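Buy the Boring Robot

Every couple of months somebody at our shared workshop forwards me a link to a cute little desktop arm and asks if we should get one. Six joints, an app, a nice box. And every time I say the same thing, which has made me a bit unpopular at the coffee machine: get an old industrial arm and spend the savings on clamps!

I'm biased, okay. I've put most of my evenings since January into our bin-picking cell at Zotetti, and I've grown fond of the big lump. But I also built two hobby arms at home before that (the second one I named Odus, and it still lives in a closet), and I spent way more time fixing those than using them. Plastic gears wear. Little servos sag. You end up debugging your robot when you wanted to debug your idea.

Wycliffe Muriithi, who shares the bench space with me, thinks I've got it backward. His point is that a small arm forgives you. It bumps your hand and you say ouch. Ours needs a proper stop circuit and a rule that you stay well back when it's powered, and he's right that this scares new members off. We lost a whole Saturday to arguing over where the stop button should go. I still think a machine you have to respect teaches better habits, but I'll give him that one.

What I won't give him is the money argument. My parts list for Odus came to $1,459 by the end, and I didn't even get a decent gripper out of it. The bar clamps and tape for the bins cost us $293, and I've reused every bit of it on other jobs.

The fancy part isn't where the work is, anyway. The work is a clear container with an orange screw lid, lying on its side on a scuffed metal floor, and getting a gripper to meet it sensibly. Shiny bin, see-through container, ridges on the lid. I ran that pick 40 times one night and went home with a page of notes, and I loved it.
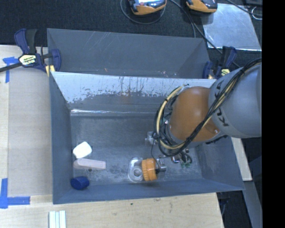

What I'd tell a new group

Start with the bins and the table. Clamp them down harder than you think you need to, tie your cables with enough slack for the wrist to turn, and leave the software for week three. If you want pretty, paint something.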